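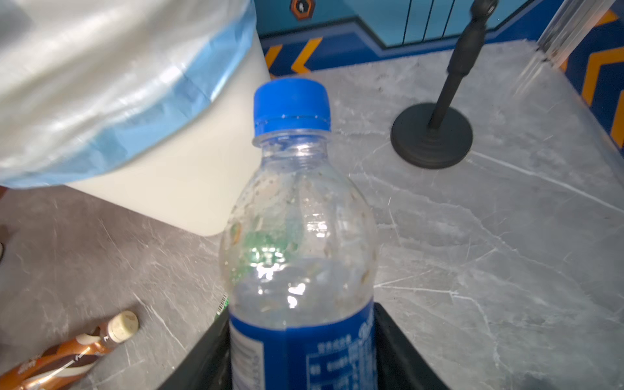

# Chapter 4. Two-Arm Sorting Cells

Chapters 1 through 3 dealt with single-arm machines that move identical parts between fixed points. In this chapter the parts are no longer identical, and their positions are not known before the work begins. The worked case is a tabletop sorting cell, the Flovisen kit, supplied by Urka to schools and small training centers. All parts of the chapter use the same task: clearing used drink containers from a floor area into a bin.

After reading this chapter, you should be able to:

- divide a work area between two arms and state which area they share;
- choose a grasp point on a light, hollow object;
- explain what a wrist view adds to a fixed view, and where each one fails;
- judge a kit offer against a written task.

## 4.1 The kit as offered

The supplier's offer lists two arms, two grippers, two wrist cameras, one fixed camera, an enclosure and the control software. Bins, liners and test objects are left to the buyer. The order code is 1218, and the same code covers the wall panels, which may be ordered plain or printed.

Reach is quoted at 400 mm for each arm, measured from the base joint to the gripper tips with the arm extended. The figure should be read with care. An arm at full reach has few remaining ways to turn its wrist, and a bottle seldom lies in the one direction that suits it. Kamran Asadi, who ran the review cell at the Ejigu training center in Trellville, planned all of his layouts on a shorter working reach and treated the quoted value as a limit.
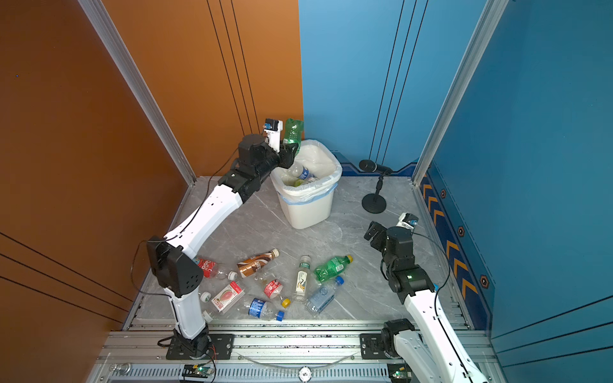
The division of work between the arms is the first decision in any layout. The simplest rule gives each arm one half of the floor and makes the bin common to both. Under this rule only one arm may occupy the space over the bin at a time. The left arm has its gripper at the left rim of the bin, holding a green bottle upright, while the right arm stays folded with its gripper empty and clear of the opening. The rule is easy to program and easy to check. Its cost is waiting time, which grows when most of the objects lie in one half.

A second rule assigns each object to the arm that can reach it with the smaller wrist rotation. This shortens the wait but requires a plan for crossing paths. Section 4.5 compares the two rules over 257 picks.

## 4.2 Objects and grasp points

Used drink containers are poor test parts in the usual sense – they are light, they roll, and they dent. For this reason they are a fair test of a gripper. Four properties matter in practice:

1. **Shape.** A round bottle lying on its side must be gripped across its axis. A rectangular carton offers flat faces, but only two of its directions may fit between the fingers.
2. **Stiffness.** An empty bottle yields under the fingers. Closing force should be set on the softest object in the batch.
3. **Mass and its position.** A bottle with liquid left in it changes balance as it is turned upright. A grasp chosen for an empty bottle may slip.
4. **Surface.** Clear plastic reflects overhead lights and shows whatever is behind it. Printing on the far side of a bottle may be read through the wall in reverse, and a label reader must allow for this. 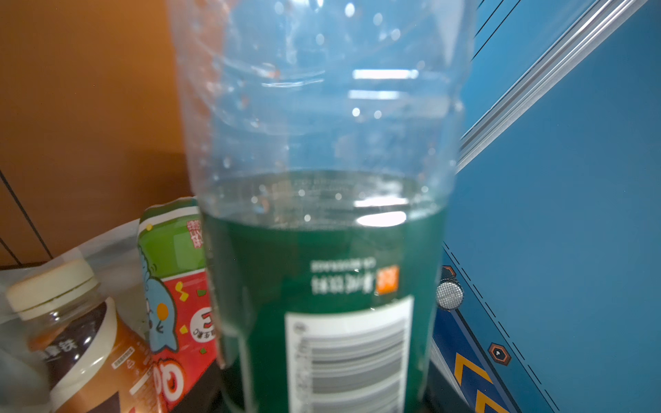

## 4.3 Wrist view and fixed view

The fixed camera supplies the position of each object on the floor. It is the better source for planning, for both arms can use one map. It loses an object when an arm passes in front of it, and it gives little detail at the fingers.

The wrist camera moves with the gripper. It is used in the last part of the approach, when the fingers must be centered on the object, and again after closing, to confirm that the object is held. At close range a single bottle can fill most of the view, so the wrist camera should not be used to search the floor.

The kit manual advises switching from the fixed view to the wrist view at a set height above the floor. The height is a parameter, and the default suits bottles lying flat. For standing containers it must be raised – Exercise 4 asks for a suitable value and the method used to find it.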